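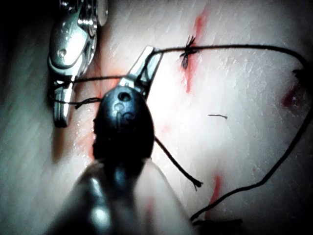

Suture practice, upper incision – black thread through the knot.

Progress note, Trisano skills grant – March
From: Nicanor Nieto, Ukindale bench

Quick one, full budget sheet to follow. Practice pads from Mullia arrived late but OK. 94 used so far out of 220. Surface texture good, takes a knot without tearing in most cases. Thread fraying at the cut ends still a nuisance, have asked Sachdeva for a differnt batch.

Needle passes under the wound edge are the slow part. Curved needle, entry just below the lower lip – angle matters more than we planned for. About 15 minutes per closure now. 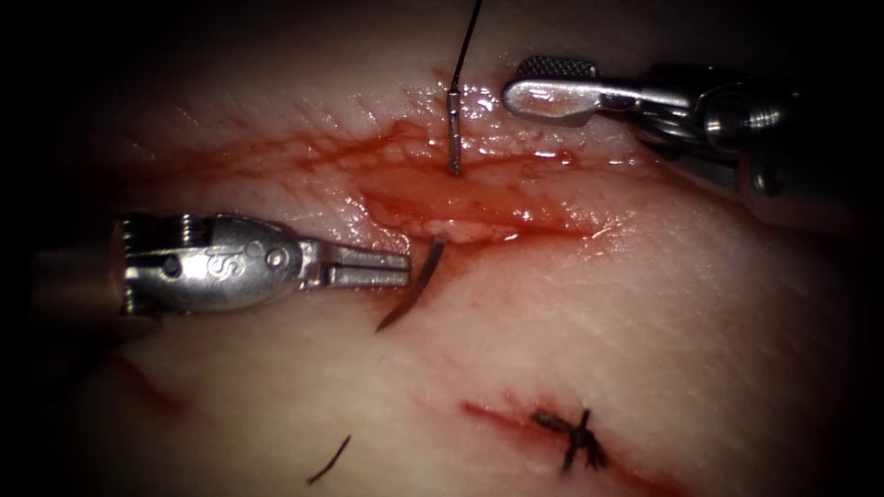

Next period

Remaining pads, two incisions each. Write up knot scoring. Need a decison on the second thread order before we run out – 16 packs left.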